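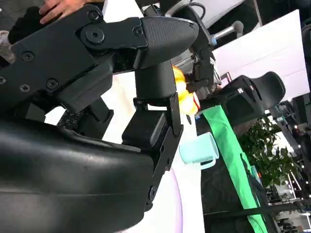

Bernadette Sabatier asks: Can two councils sign an interim agreement before the merger vote?

I live in Warmont. Our council has been in talks with Janport for two years about merging. Last week both sides announced they had "initialed" an interim agreement on shared services. The vote on the merger itself is not until October. Is the interim agreement binding now, or is it only a promise to keep talking? The notice on the town website is two paragraphs long and doesn't say.

Posted Jan 19, 2018

Tín Đinh

Initialing usually means the negotiators agree that this is the final wording. Signing comes later, after each council has voted to let someone sign. Until that happens, the town normally isn't bound by it.

The thing to look for is a resolution. If the Warmont council passed one giving the mayor or the town manager the power to sign, it will be in the minutes.
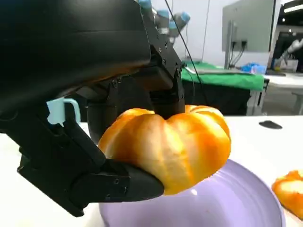
If there is no resolution, you have a text that both sides like and nothing more. Some towns do give their negotiators power to commit in advance - small contracts, mostly - so check the original mandate too.

Here is the order I would go in:

1. Ask the town clerk for the full text of the interim agreement, including any attachments. Surkau put the cost split in an attachment, and the main text never mentioned it.

2. Look for a clause called "entry into force" or "effective date." It may say the agreement starts on signing, or only after both councils approve it.

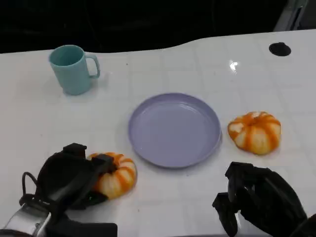
3. Read the termination clause. See what happens to shared staff and equipment if the October vote fails.

4. Check whether there is a public comment period. When Surkau and Delaunay did this, it was 40 days, but your state may have its own rule.

Corentin Bodin

It's not binding. They do this every time before a vote so it looks like a done deal. Just vote how you want in October.

Yevhen Stelmakh

I don't agree with Corentin that you can ignore it. A shared services agreement can stand by itself even if the merger is voted down. Delaunay voted no by 59 votes and the joint dispatch contract kept running for five more years, because it had been properly signed and had its own end date.

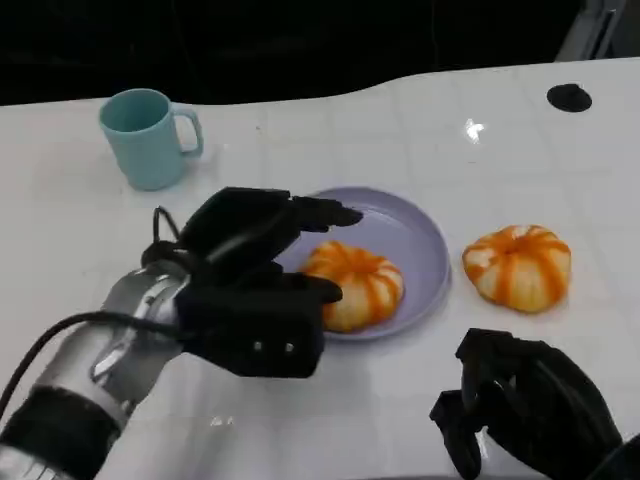
So there are two separate matters here, the merger and the services, and the vote may only settle the first. When you call the clerk, ask which one the initialed text covers. Also ask who did the initialing. If it was a consultant and no elected member was there, it carries less weight.

Bernadette Sabatier

Thanks, all. The clerk is sending me the text. She said there is a resolution on the agenda for the next meeting, so it looks like nothing has been signed yet.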